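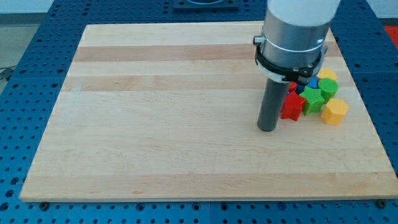

From the workbench: a bit about boards

Hello again! I promised in the last newsletter that I'd stop going on about drawer runners, so this time it's boards. Plain, flat, glued-up boards, the pale sort made from lots of strips stuck edge to edge. I've become a little obsessed with them over the winter (ask anyone who has had to eat dinner next to a stack of them) and quite a few of you wrote in after the Wuvmont open day wanting to know how to choose one and how to look after it.

I like them because no two are the same. You get a run of creamy strips and then one or two that have gone a shade darker, more of a tan, and it's those I always look at first. Some people send them back! I had a lady at the open day turn over every board on the table looking for one that was the same colour all the way across, and I did find her one in the end, but I thought it was the dullest of the lot. If you want a board that looks like a sheet of paper, buy a painted one. The odd dark band is just how the tree grew, and it tends to matter less as the years go by, as pale wood yellows a bit in daylight and everything creeps closer together.

Little dark specks are the same sort of thing. Run your fingernail over them. If it doesn't catch, leave them be, oil the board and forget about it. If it does catch you may have a tiny pit, and for a kitchen board I'd fill that before it starts collecting beetroot.

Checking for flat is where I'm fussier. Put the board down on something you trust and press each corner in turn. Any rocking and you'll hear it, a sort of soft clack. Then flip it over and do the same again. A tiny bit of movement in a new board will often settle if you stand it on its edge in a room you live in for 2 or 3 weeks, with air getting to both faces. Please don't lean it against a radiator. I did that once with a lovely wide piece from Krajčí and by the end of the week you could have served soup in it.

Now, oil. I've used all sorts and I keep coming back to ordinary food-safe mineral oil, warmed by standing the bottle in a mug of hot water for a few minutes. Pour on more than you think, spread it with an old cotton rag, and do the underside and all the edges too (the end grain drinks it, so go round twice). Leave it overnight, wipe off whatever's still sitting on top, and do it again the next day. I do mine every few months, or whenever the wood starts to look chalky. Kristýna Štěpánek wrote in to say she uses a walnut oil that smells gorgeous, and I'm sure it does, but do bear in mind that it's no good if anyone in the house has a nut allergy.

Sanding in between is fine and you don't need a machine for it. Dampen the surface, let it dry so the fuzz stands up, then go along the strips with fine paper wrapped round a cork block. Along, never across! Scratches across the grain hardly show on the bare wood and then leap out at you the minute the oil goes on, and you'll be back where you started.

A couple of you asked about screwing feet underneath. I'm for it, if the board's going to live on a worktop, as it lets air get below and you can get your fingers under to lift it. Little rubber ones are best. Keep the screws short, drill a pilot hole first, and set them well in from the corners so you don't split the end of a strip. The Flikby feet we had on the stall have sold out, but there are more on order.

On to the practical bits. The board-making day is running again in July, in the back workshop at Wuvmont, and there are 14 places. It's 189 for the day including your timber, glue, lunch and as much tea as you can manage, and you'll go home with a finished board and probably some glue in your hair. You don't need any experience, just closed shoes and sleeves you can roll up. Tikeo are lending us extra clamps again, which is a relief, as last time we were queuing for them like the post office.

Bookings open on April 11, 2026. Reply to this email if you'd like a place, and tell me if you're left-handed so I can set your bench up the right way round. And if you've got an old board you've brought back to life, do send me a few lines about it. I'd like to run some of your stories next time, drawer runners permitting.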